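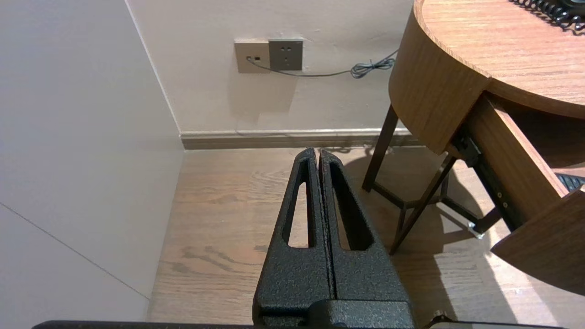 Thin cable running along the wall, how do I tidy it?

My wall jack is low on the wall next to the power outlet, and the round side table is a little way to the right. The cable comes out of the jack, goes along the wall under the outlet and then up toward the table. The extra length sits in a small tangle by the wall and collects dust. I rent, so I can't drill, and the landlord (Trarklow) charges for paint damage. The baseboard has a pale lip on top with a darker band under it. Would clips hold on that, or should I just buy a shorter cable?

Posted by cunport_tenant

floorlevel387
Do both. Measure from the jack to the table along the path you want, then add 30 cm so you can move the table out to clean. Buy the closest length above that. Check both ends of the old cable first. A phone plug is narrower than a network plug and people order the wrong one all the time.

For the run itself, use small adhesive clips on the lip of the baseboard and keep them off the painted wall. Wipe the lip with rubbing alcohol, let it dry, press each clip for 30 seconds and leave them overnight before you put the cable in. When you move out, warm them with a hair dryer and peel slowly. I did mine on a Tuesday night and put the cable in the next morning, no trouble since.

Don't pull the cable tight around the edge of the table. Leave it a loose bend.

songbird_st
just use tape

Floltent
If you want to keep the cable you have, wind the extra into a loop as wide as your hand and close it with a hook-and-loop strap. Hang the loop under the table so it is off the floor. Don't use zip ties on thin cable, they get pulled too tight. I would skip tape, it leaves glue behind and the cable ends up sticky.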